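Floor squeegee
From my household encyclopedia, section on floors and wet rooms

A floor squeegee is a long-handled tool with a straight blade at the bottom, used for pushing or pulling water across a hard floor. People also call it a floor wiper, a water broom, or just "the rubber thing." I grew up calling it the scraper, which got me funny looks when I asked for one in a hardware store (they walked me over to the paint aisle!). It's a cousin of the little window squeegee, but it's bigger, it works down at foot level, and it's a lot more forgiving if your technique is lousy. Mine is!

Parts

There isn't much to one. You've got the head, the blade and the handle. The head is the crosspiece that holds the blade, and it can be plastic or metal. Blades come in solid rubber, foam rubber or a softer silicone. Solid rubber lasts well on smooth concrete. Foam squashes down into uneven spots, so it's the one I like on tile, where the grout lines sit a hair lower than everything else. Some heads have two thin blades side by side, and the second one catches the dribble the first one leaves behind.

Handles screw in or push in, and this is where I get grumpy. Threads aren't the same everywhere. I own a Stutetti head and a Doma handle that look like they were made for each other and will not go together, no matter how much I swear at them. Take the old handle with you when you shop.

Straight and curved

Most household ones are straight. Curved heads, with the ends bending forward, keep water from escaping around the sides while you push, so you see them more in garages and on loading docks. For a bathroom I'd go straight every time, because a curved one won't sit flat against the baseboard.

Where it gets used

In plenty of homes around the Mediterranean and North Africa the squeegee is just how you wash a floor. My friend Khadija Belkadi throws a bucket of soapy water over the kitchen tile, scrubs it with a stiff brush, and then pulls the whole lot toward the drain in long strokes. She thinks my mop is disgusting, and after watching what comes off her floor I can't really argue. You do need a drain, or a door with outdoors on the other side of it. Don't try it on hardwood or laminate. I have a warped plank by the back door that can explain why.

Technique

Start at the far corner and work toward the drain. Keep the handle low and the blade flat, overlap each stroke by a few inches, and don't lift the head halfway or you'll leave a stripe of water right across the room. Pulling gives a cleaner finish than pushing, although pushing is quicker when there's a lot of water. I push first and then go over it again with pulls.
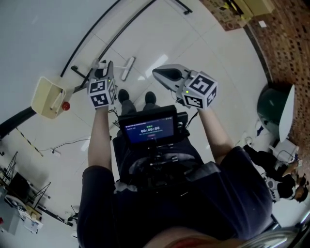
White tile is the fussiest surface for all this, I've found. Every streak dries into a gray line you can see from the hallway, and it's nearly always too much soap. Use half of what the bottle says and do one rinse with plain water. Younes Cherkaoui, who cleaned school corridors for years, taught me to wipe the blade with a rag between strokes, and that cured most of my streaks in one afternoon. If your grout still looks dingy afterward, that's a job for a brush, since the blade slides right over the top of it.

Care and storage

Rinse the blade when you're done and hang the thing up, or stand it with the head in the air. Leaving it parked on its blade puts a permanent wave in the rubber, and a wavy blade leaves puddles. When an edge gets nicked, you can often slide the strip out, flip it over and use the other side. I got an extra 2 years out of an old Plumura that way before the head itself cracked.

Replacement strips are sold by length, so measure the channel in the head and buy the next size up. A sharp utility knife trims the extra off nicely. Cut it in one pass if you can, with the strip lying on scrap wood.

See also: grout brush; mop, string; mop, flat; floor drain; window squeegee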